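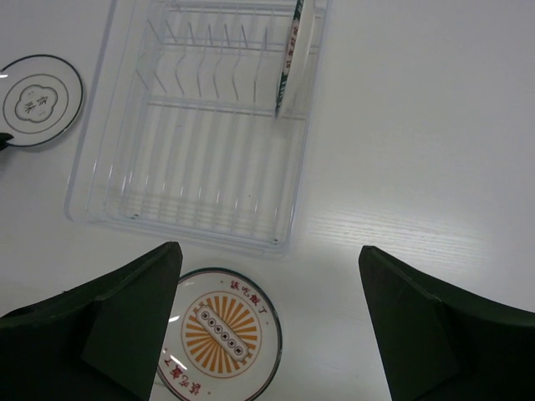
旅の掲示板 > アフリカ・サファリ > 宿・ロッジ

スレッド：川沿いのロッジ、テント棟とコテージ棟で迷っています（ナダテッティ）

1：ぬかるみ夫人
9月に夫婦で三泊、ナダテッティの川沿いに泊まる予定です。予約サイトを見たらテント棟とコテージ棟があって、値段差が一人一泊82ドル。テント棟のほうが高いんです。布のほうが壁より高いというのがまず飲み込めません。夫は「テントなら家の物置にある」と言っています。
泊まったことのある方、その82ドルが何に消えるのか教えてください。

2：乾季の亡霊
川の眺めに消えます。コテージ棟は一段奥で、窓から見えるのは駐車場と、運がよければイボイノシシの尻。テント棟は全部川に向いていて、朝コーヒーを飲んでいると対岸に象が来ます。来ない朝もあります。来ない朝の82ドルは返ってきません。

3：kopje1964
テントと言っても床は板張り、ベッドは普通のベッド、奥に水洗トイレとシャワーがあります。物置のあれを想像しているご主人には、現地まで黙っておくのがいいと思います。
ただし夜はうるさいです。カバが鳴きます。最初の晩は隣の客のいびきだと思って、翌朝その人を見る目が冷たくなりました。

4：ぬかるみ夫人
カバのいびき……。夫のいびきと区別がつくでしょうか。

5：kopje1964
カバは揺すっても止まりません。

6：三等車
水を差すようですが、私はコテージ派です。去年テント棟に二泊して、二晩目に耐えきれず移りました。風が強い晩で、布がばたばた鳴りっぱなし。あれで眠れる人は工事現場でも眠れます。コテージは壁が厚く、扇風機も効く。象は昼間の車から見れば十分です。寝床から見る必要がどこにあるのか。

7：乾季の亡霊
＞6
寝床から見るために行くんじゃないんですか。壁が厚くて扇風機の効く部屋なら、うちの近所の駅前にもあります。

8：三等車
＞7
駅前の部屋からサファリカーは出ません。
朝五時半に起こされる旅で、睡眠を軽んじる人とは話が合わないようです。

9：まめ炭
まあまあ。間を取って、テント棟のいちばん下流側という手がありますよ。木立の陰になっていて風が当たりにくい。食堂からは遠いですが、遠いと言っても暗くなってからは必ず警備の人が懐中電灯を持って送ってくれます。一人で歩くのは禁止です。私の時はエヴェラルドさん（Everaldo Bittencourt、ブラジル出身の支配人）が自ら送ってくれて、道すがらずっとサッカーの話でした。ヒョウがいたとしても退屈して帰ったと思います。

10：ぬかるみ夫人
下流側、いいですね。予約の時に指定できますか？

11：まめ炭
「希望」は出せます。確約はしてくれません。メールに書いておいて、着いてからもう一度言うと通りやすいです。宛先は予約担当のLizelle Ndlovuさん。返事は早いです。サイトの問い合わせフォームは、送信しても何も起こらない種類のフォームでした。

12：トリビ
横から失礼します。予算の話なら、トリヴィローラのキャンプはどうですか。一人一泊135ドル、三食つき。テントは小さめで、お湯は頼むとバケツで来て、それを上の袋に入れてもらう方式です。シャワーは早口言葉を三回言うあいだくらいで終わります。でも動物はこっちのほうが近かったです。近すぎる晩もありました。

13：三等車
バケツの湯。ますます駅前の部屋が恋しくなる。

14：kopje1964
＞12
トリヴィローラは公園のゲートの外でしょう。毎朝の入園料が別なのを足すと、言うほど安くないですよ。あとゲートまでの道。あれを道と呼ぶのは地図だけです。

15：トリビ
＞14
入園料はたしかに別です。書き忘れました。道については、腰痛がほぐれたという人も同じ車にいたので、一概には言えません。

16：ぬかるみ夫人
夫が腰痛持ちなのでトリヴィローラは見送ります。ほぐれるほうに賭ける度胸がありません。
あと荷物のことを聞かせてください。小型機で入るのですが、やわらかいカバンでないと駄目というのは本当ですか。うちには硬いスーツケースしかなく、夫は「押せばへこむ」と言い張っています。

17：乾季の亡霊
本当です。荷物室がとにかく狭く、形の変わらないものは置いていかれます。重さの上限は航空会社で違うので、旅行会社から来る書類を見てください。私の時は、硬いケースの人が滑走路の脇で中身をゴミ袋に移していました。三泊ゴミ袋で過ごして、帰りには本人もすっかり馴染んでいました。

18：まめ炭
タラウネの旅行用品店で布のボストンを貸してくれますよ。私はそこで借りました。買うほどではない人向け。ファスナーが一か所渋いのに当たったので、借りる時に全部開け閉めして確かめてください。
洗濯は宿でやってくれるので服は少なくていいです。ただ下着は受け付けない宿が多く、洗面台に粉石けんが置いてあります。つまり自分でどうぞということです。

19：三等車
服の色の話もしておきます。紺と黒はやめたほうがいい。ツェツェバエが寄ります。私は紺のシャツで行って、車中でいちばん人気者でした。人間以外に。

20：ぬかるみ夫人
夫の服は紺と黒しかありません。

21：kopje1964
ご主人、かなり不利な条件がそろってますね。

22：アルノー帰り
遅まきながら。2022年6月11日に帰国したばかりなので、少しだけ新しい情報を。
・テント棟は全部で10張り。下流側の二つは木が一本倒れたそうで、日陰が前より減っています。風は私の滞在中は静かでした。
・ドライブは朝夕の二回。ガイドはAchilleas Nikolaidisさんに当たりました。鳥に詳しすぎて、ライオンの横でも小鳥の説明が続きます。猫科目当ての方は、初日に遠慮なく言ったほうがいいです。
・食事は品数が多い。夜のスープがやや塩辛い。
・Wi-Fiは食堂だけ。三人目がつなぐと一人目が切れる感じです。

23：まめ炭
＞22
あの木が！　あそこにいつもサルがいたのに。サルはどこへ？

24：アルノー帰り
＞23
食堂です。砂糖つぼに蓋がつきました。

25：三等車
9月は乾いて風も出やすいと聞きます。6月に静かだったからといって安心しないように。もう一度だけ言いますがコテージです。

26：乾季の亡霊
9月こそ水を飲みに動物が川へ来るんですよ。その時期に駐車場側で寝るのは、寿司屋で玉子だけ食べて帰るようなものです。

27：三等車
私は玉子が好きです。

28：ぬかるみ夫人
皆さんありがとうございます。夫と話し合い、最初の二泊をテント棟、最後の一泊をコテージ棟にできないか、Ndlovuさんにメールしてみました。部屋の移動は可能、荷物は昼のうちに運んでおいてくれるそうです。下流側も「希望」として承りましたとのこと。
夫は移動が面倒だと申しておりますが、カバンもシャツも買い直すことになって、もう何に反対していたのか分からなくなっている様子です。

29：kopje1964
順番は逆のほうがよくないですか。最後の晩に川が見えないのは寂しいですよ。

30：三等車
＞29
帰りの飛行機の前にちゃんと眠れるんだから、その順番で正解です。

31：トリビ
耳栓は両方の陣営におすすめします。

32：ぬかるみ夫人
耳栓、二組注文しました。順番はもう一晩考えます。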